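Skip to content | Print this page | E-mail this release

PRESS RELEASE
For immediate use – 24 March 2021

ROBOT HAND CAN TIDY A BEDROOM, PROVIDED YOU ARE IN NO HURRY

Clirketholm firm publishes results of its housework trial, including the bad ones

Filo, the Clirketholm company that has been trying to teach a machine to do the housework, today publishes the results of its bedroom trial. Readers hoping to sack themselves from making the bed are advised to keep their day job and their bed-making job.

The trial began in January in a furnished bedroom at the company's workshop on Wandedton Road. The robot was given 10 chores, among them putting a cushion straight on a chair, picking clothes up off the carpet, closing a drawer and drawing the duvet up to the pillows. It had 3030 attempts in all, spread over the whole list. Filo counted a chore as done only if a person walking in afterwards would have left it alone.

By that measure the robot can now manage four of the chores well enough to be left to it. Three more it does when the mood takes it. The remaining three, which include the duvet, it does not do.

"People have seen a lot of films," said Ramiro Herrero, who runs the trial. "They come in expecting a butler. What we have is something like a very polite guest who has been asked to help and isn't sure where anything goes."

The star of the list is the cushion. A cushion is soft, light and hard to break, and it sits at a sensible height. It also changes shape as soon as it is touched, a habit that has defeated cleverer machines than this one. The hand went from fumbling most of its early tries to getting the cushion square on the chair in 275 of its last 300 or so. A typical go takes it roughly 30 seconds. Mr Herrero does the same job in two, and says he has never once been congratulated for it.

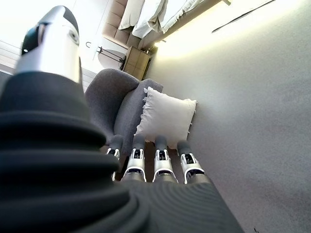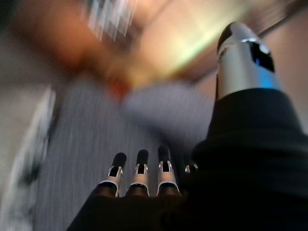 The four-fingered hand and its silver thumb at work in the bedroom. In the first picture the fingertips are at the white cushion on the armchair.

Clothes on the floor came second. The robot is good with socks, fair with T-shirts and hopeless with anything that has a hood. Dark clothes on a dark rug had to be dropped from the trial after it spent most of a morning trying to pick up the rug.

Drawers were a surprise. The team had put them down as easy, and closing one is. Opening one, it found, means pulling at the right angle with the right force, and the robot's early view of the right force cost the workshop two drawer fronts and a lamp. Opening has been moved to next year's list.

As for the duvet, Filo's report gives it a page and a half, most of it diagrams. The robot can take hold of a corner. It can pull. It has not yet grasped that there are other corners, and that pulling one of them has consequences for the rest. The same could be said of several members of staff.

The report is also frank about speed. Set to work on the full list, the machine would start after breakfast and be at it until mid-afternoon, with a person nearby to untangle it. Filo reckons that a household buying one today would gain a tidy armchair and lose a day.

The company is not taking orders and has no date for doing so. It does plan a second trial in a kitchen, with partner firm Siliņa supplying softer fingertips for wet plates. Plastic plates have been bought.

"The question we get is whether machines can do the chores yet," said Mr Herrero. "They can do some of a few of them. I still go home and make my own bed, or at any rate I still go home."

The full report, with the table of attempts and a chapter on the rug, is free on request from the Filo press desk. Visits to the bedroom can be arranged for small groups of journalists. Visitors are asked to take their coats to the reception hooks and leave nothing on the floor.

ENDS

Notes to editors

Filo builds and tests machines for work in the home. It is based in Clirketholm.

The "put straight" chore was judged by a member of staff who had not watched the attempt. Attempts stopped by a power cut or by lunch were not counted.

Share this release: 30 shares | 4 comments

We use cookies to remember your settings. Accept | Manage

Get Filo news by e-mail. Sign up for our newsletter.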